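Gidadero Household Forum > Laundry and Linens > Folding and Storage

Folding a skirt with an elastic waist so it stays flat in a drawer

Posted by hopkin_drawers

I have 16 pull-on skirts and two drawers to keep them in. All are light woven fabric with a gathered elastic waistband and no zipper. Folded in half and then in thirds, they spring open at the waist and the stack leans over. Rolled, they come out with creases across the front. The drawers are 7 inches deep inside. Hanging is not an option in this closet.

Is there a fold that keeps the waistband from pushing the rest open? I would also like to know if it matters whether the skirt is folded on a bed or a table. My only table is too small to lay a skirt out at full width.

Posted by prastbridge_272

Roll them tighter. I put a rubber band on each one and have had no problem. Creases fall out when you wear it.

Posted by skutelbridge_linen

A rubber band will hold the roll, but it leaves a ring mark on light cotton. I would not use one for anything stored longer than a week.

The waistband is the thickest part of the skirt and the only part under tension. If it ends up on the outside of the fold, it opens the packet. Put it inside.

Lay the skirt face down with the waistband away from you. Pull the side seams straight. Do not stretch the elastic; let it sit at its relaxed width. The hem will be wider than the waist, so fold each side in until the edges run parallel and the whole piece is as wide as the waistband. On a full skirt the side flaps may overlap in the middle. Smooth them with the flat of the hand from the waist down, so that the gathers run lengthwise.

Next, fold the waistband down toward the hem by one hand's width. Fold again from the same end, and keep going until you reach the hem. The elastic is now in the center with fabric on both sides of it. Press out the air and file the packet on its edge, hem fold up. For a 7-inch drawer, set the finished height to 6 inches or a little under. If the packet is too tall, make the first fold narrower.

Sixteen of these should go into two drawers, eight to each, if the drawers are at least as long as a normal dresser drawer. Leave some slack. Skirts packed too tightly crease along the gathers.

Polka-dot skirt on the bed, held up in the first picture and laid out in the other two:

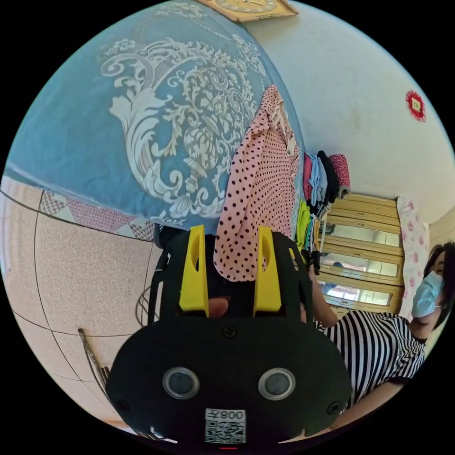
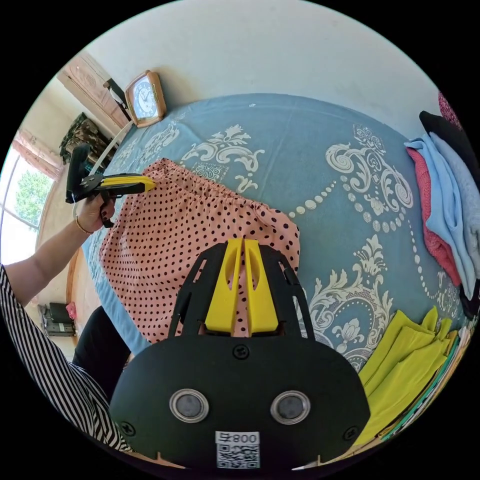
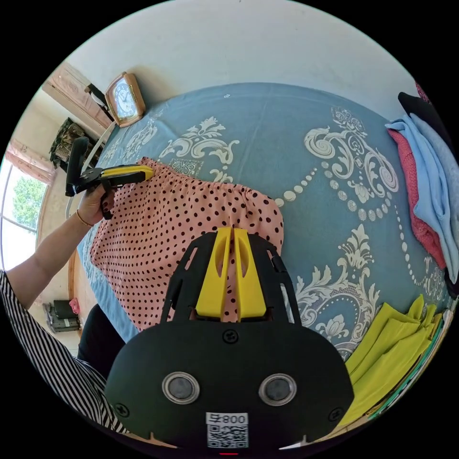

A bed is fine for this, and for your case it is better than the small table. The surface has to be wider than the hem, and it has to be firm enough that the fabric does not sink when you press on it. Pull the bedspread tight first, or its wrinkles will get in the way of the smoothing. Work with one skirt at a time. The pink skirt on the blue bedspread has its waistband along the top and the fabric spreading out below it, and that spread is the part to bring in with the two side folds. Hold the waistband in place at one side while you straighten the rest, as elastic tends to creep toward the middle when the hem is pulled.

If the skirt has a lining, straighten the lining separately before the side folds. A bunched lining makes one side of the packet thicker and it will not stand.

Posted by hopkin_drawers

Did all of them on Sunday evening on the bed. Waistband inside works. Two of the heavier ones still lean, so I put those at the back of the drawer against the panel. The first fold had to be narrower than a hand's width on the long ones.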